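Bathroom duty next for Keltonport's home robots

A two-armed humanoid from local firm Clellby has been spending its Tuesdays at the bathroom sink, and the early word is better than a lot of us expected.

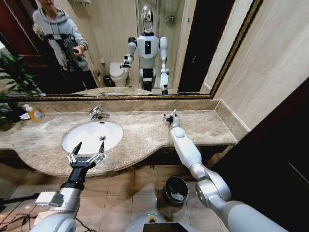 From shop floor to soap bottle

The robot has a two-fingered gripper on its left arm and a hand with small fingers on its right. Clellby wants to learn which one copes better with the thin, light and awkward bits and pieces that collect beside a basin. So far the hand is ahead on small items, while the gripper is the favourite for bottles.

The trial, called Plostomby, grew out of a shelf-stocking project at the Chevalier hardware store, where an earlier model put away around 400 items a shift. Homes are much harder! Counters curve, mirrors confuse the sensors and everybody keeps their soap in a different spot.

How close are we?

Closer than last year, but keep your rubber gloves. Of 26 bathroom chores on the Plostomby list, the robot can finish 2 without help: putting small items back in their place and wiping down a flat counter. Scrubbing a toilet is still well beyond it, and a person stays close by for every run.

Even so, those two chores took 1162 practice runs to learn, and the second came along far quicker than the first – a very cheering sign for the rest of the list. Clellby plans to try emptying the bin in May.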